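4.3 Erklären Oberflächenspuren die Ausmusterung?

Die in Abschnitt 2 referierte Annahme, Behälter aus Metall würden vor allem wegen sichtbarer Abnutzung aus dem Umlauf genommen, gehört zu den hartnäckigeren Sätzen der Literatur zu Mehrwegsystemen. Sie wird gern wiederholt und selten geprüft. Auch Escobedo und Sqalli, deren Arbeit zur Rücklaufquote bei Truvine wir sonst in vielem folgen, führen sie ohne Beleg ein und bauen darauf ein Modell mit fünf Zustandsklassen auf. Wir halten diese Grundlage für schwach, und zwar aus Gründen, die sich schon an den Daten der Autoren selbst ablesen lassen.

Der Datensatz von Truvine umfasst 2.715 Umlaufeinträge zu 183 Behältern. Das klingt nach viel. Ein Umlaufeintrag entsteht allerdings bei jeder Buchung am Wareneingang, auch dann, wenn ein Behälter zwischen zwei Hallen desselben Betriebs verschoben wird. Wie viele dieser Buchungen mit einer Sichtprüfung verbunden waren, geht aus der Dokumentation nicht hervor. Sqalli schreibt an einer Stelle von einer »regelmäßigen Begutachtung«, ohne zu sagen, wer sie vornahm und nach welchem Bogen. Wer jemals in einem Wareneingang gestanden hat, wird vermuten, dass die Zustandsklasse häufig einfach aus dem vorigen Eintrag übernommen wurde. Beweisen können wir das nicht. Auffällig bleibt, dass sich die Klasse bei vielen Behältern über lange Buchungsfolgen hinweg nicht ändert und dann unmittelbar vor der Ausmusterung um zwei Stufen springt. Eine allmähliche Abnutzung sähe anders aus. Plausibler scheint uns, dass die Entscheidung zuerst fiel und die passende Klasse danach eingetragen wurde.

Hinzu kommt ein begriffliches Problem. Die fünf Klassen werden über Wörter wie »leichte Kratzer«, »deutliche Verfärbung« und »flächiger Angriff« definiert. Kratzer sagen über die Tragfähigkeit eines Behälters wenig aus, Verfärbungen ebenso wenig, solange ihre Ursache unbekannt ist. Ein heller Streifen auf einer Innenwand kann ein Rückstand des Füllguts sein, ein Rest von Beschichtung, eine abgeriebene Stelle oder schlicht eine Spiegelung der Deckenleuchte. Im Klassenschema zählen alle vier Fälle gleich. Vasić hat auf diese Schwierigkeit bereits hingewiesen und vorgeschlagen, die Beurteilung um eine Messung der Wandstärke zu ergänzen. Aufgegriffen wurde der Vorschlag unseres Wissens nirgends, vermutlich der Kosten wegen.

Um wenigstens die Verlässlichkeit der Sichtprüfung einzuschätzen, haben wir 36 Behälter des Verleihers Lozano zweimal bewerten lassen, einmal von Beschäftigten des Betriebs und einmal von Soledad Carrillo, die das Schema aus früheren Projekten kannte. Der Abgleich fand im März statt, in derselben Halle und bei vergleichbarer Beleuchtung. Die Übereinstimmung war an den Rändern der Skala gut und in der Mitte schlecht. Gerade dort liegt aber die Schwelle, an der nach dem Modell über Weiterverwendung oder Aussonderung entschieden wird. Wir verzichten darauf, einen Koeffizienten zu berichten, weil die Randklassen so dünn besetzt sind, dass jede Kennzahl eine Genauigkeit vortäuschen würde, die unsere Stichprobe nicht hergibt.

Die Streitfälle hatten meist eines gemeinsam: Mehrere Arten von Spuren traten nebeneinander auf, und das Schema kennt keine Regel dafür, welche davon den Ausschlag gibt. Abbildung 3 zeigt eine solche Kombination aus feinen Kratzern, einem hellen Wandstreifen und dunklen senkrechten Schlieren. Carrillo neigte in diesen Fällen zur strengeren Einstufung, die Beschäftigten zur milderen. Man kann das als Erfahrung im Umgang mit den Behältern deuten. Man kann darin ebenso gut das Interesse eines Betriebs erkennen, der für jedes ausgesonderte Stück Ersatz beschaffen muss. Unsere Erhebung erlaubt es nicht, zwischen beiden Deutungen zu unterscheiden, und wir misstrauen Arbeiten, die das bei ähnlicher Datenlage für sich in Anspruch nehmen.

Gegen unsere Lesart ließe sich einwenden, dass auch ein ungenaues Schema im Mittel brauchbare Vorhersagen liefern kann. Mendoza argumentiert in diese Richtung und verweist auf die Bestände von Prister, bei denen die mittlere Zustandsklasse und die Aussonderungen parallel verlaufen. Der Zusammenhang ist vorhanden. Er wäre es freilich auch dann, wenn beide Größen von einer dritten abhingen, etwa vom Alter des jeweiligen Loses oder vom Beschaffungsbudget. Das Alter wurde bei Prister nicht erfasst, das Budget nicht veröffentlicht. Bis sich daran etwas ändert, behandeln wir die Zustandsklasse in den folgenden Rechnungen als Auskunft über das Verhalten der Prüfenden und leiten aus ihr keine Restlebensdauer ab.

Abbildung 3: Offener Metallbehälter mit schrägen Seitenwänden. Im oberen Teil der Rückwand dünne diagonale Kratzer, darunter ein heller Streifen mit ausgefranster Unterkante; im rechten Abschnitt des Streifens dunkle senkrechte Schlieren. 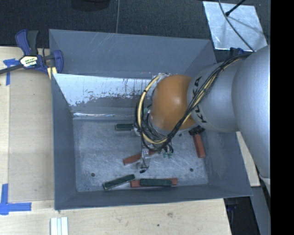

4.4 Beschaffungszyklen als konkurrierende Erklärung

Wenn die sichtbare Abnutzung als Erklärung ausfällt oder jedenfalls nicht ausreicht, rückt der Einkauf in den Blick. Für Zoler liegen uns Bestelllisten vor, aus denen hervorgeht, wann neue Lose eintrafen. Die Aussonderungen häufen sich jeweils kurz nach einer Lieferung. Auch dieser Befund ist mit Vorsicht zu lesen, denn die Listen wurden nachträglich zusammengestellt, und zwei Lieferungen sind darin ohne Stückzahl vermerkt.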